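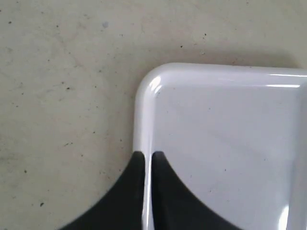 Zivell opens second round of robot lessons in Landry

LANDRY, 15th March – The automation company Zivell has started a second round of recordings for Flado, its learning system for robot arms. In the first round, which was finished in February, the operators in Landry collected 3959 examples of small handling jobs. The new round will be shorter, but the objects are heavier and more difficult to hold.

An example in Flado is one complete attempt at one job, done by the arm while a person guides it from a second set of handles. The system stores what the cameras see and how the arm and the fingers move at the same time. Later, a computer model studies all the examples together and tries to produce the right movement by itself.

"In the beginning we had only the easy things, like cups and sponges," said Darmawan Mangundap, who leads the recording work. "The model became good with cups. Then we gave it a metal object and it held the metal object like a cup. We understood that we must go back to the table and record again."

The list for the second round has 28 jobs. Among them are taking a tray by its rim and pulling it a short distance, turning a dumbbell so that it points in another direction, and placing a small part into a tray without touching the sides. For each job the company wants 100 good examples. Bad ones are also kept, but they go to a separate store with a note on what went wrong.

Mangundap said that the tray was more trouble than he expected. The rim is thin, and one finger must go inside the tray while the other stays outside. If the operator comes down too low, the inside finger pushes on the floor of the tray and the whole thing slides away. If he stays too high, the fingers close on air. The operators practiced this job for two days before any recording was accepted.

Light is another question. A glossy white tray gives strong reflections, and in the first round many recordings were made with the lamps always in the same position. The model then failed when a lamp was moved by the width of a hand. In the new round the lamps are moved each morning, and the position is written in the log.

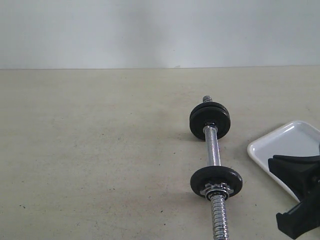 The choice of objects was made together with Hondwood, a company that rents out sports and exercise equipment and wants a robot for its return desk. At that desk the staff receive equipment in bags and boxes, check that each piece is complete, and put it on the correct shelf. Hondwood asked first for the pieces that are slow to check by hand, and the short dumbbell with removable plates was at the top of its list. The threaded bar is narrow, the black plates are wide, and the star-shaped nut has points on which a finger can catch. When the dumbbell stands on its plates, the bar is lifted a little from the table, and Flado must learn to use this space.

Tirta Sutanto, the equipment manager at Hondwood, has visited the Landry workshop and tried the handles himself. He said he found the work more tiring than it looks.

"You think you will just take the bar and move it," Sutanto said. "But your own hand feels the weight, and there you feel nothing. You have to look very carefully. After half an hour I wanted to sit down."

For this reason the operators change places every 30 minutes. Zivell has also written a rule that the same person may not record all the examples of one job. Every person has habits, Mangundap explained, and the model learns the habits together with the job. One operator in the first round always stopped for a moment before closing the fingers. The trained arm did the same, also in jobs where this operator had taken no part.

The table in the workshop is kept simple on purpose. Only the things needed for the job are put on it, and the operators change their positions between the attempts. Mangundap said that marks and small dirt on the table are not cleaned away completely, as a rental desk will not be perfectly clean either. Bags, labels and other disorder will be added in a later part of the round, when the company has seen how the model handles the simple version.

A part of the work is also done away from the table. Every recording is watched again by a second person, who decides if it can be used. An attempt is refused when an object falls, when a finger hits the table hard, or when the operator corrects himself so many times that the movement is no longer clear. In the first round this checking was left until the end, and it took longer than the recording. It is now done on the same day.

Sutanto said Hondwood does not plan to reduce its staff at the return desk. In the spring season the desk is often behind with its work, and customers wait for their deposit until the equipment is checked. He would like the robot to do the first sorting in the evening, so that the staff can begin in the morning with the pieces that need a repair or a decision.

He added that he will not accept the system before he has seen it handle his own stock, including old pieces with scratched bars and nuts which do not turn easily. Zivell has agreed to take a box of such pieces to Landry for the last week of the recordings.

The two companies did not give the cost of the project. Mangundap said that a part of the examples will be offered to technical schools in the region, together with the notes on the failed attempts. He considers the notes to be the more useful part for students.

The knurled bars will be recorded last. A rough surface gives a good hold, but it looks different from every angle and under every lamp, and the close camera has to be near to it for the pattern to become clear.

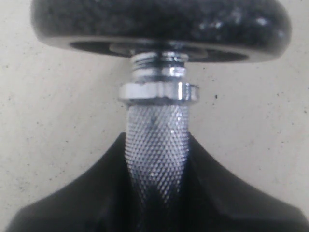 The knurled shaft and its nut, close to the gripper. Photo: Zivell

Schools that wish to receive the examples can write to the Zivell office in Landry.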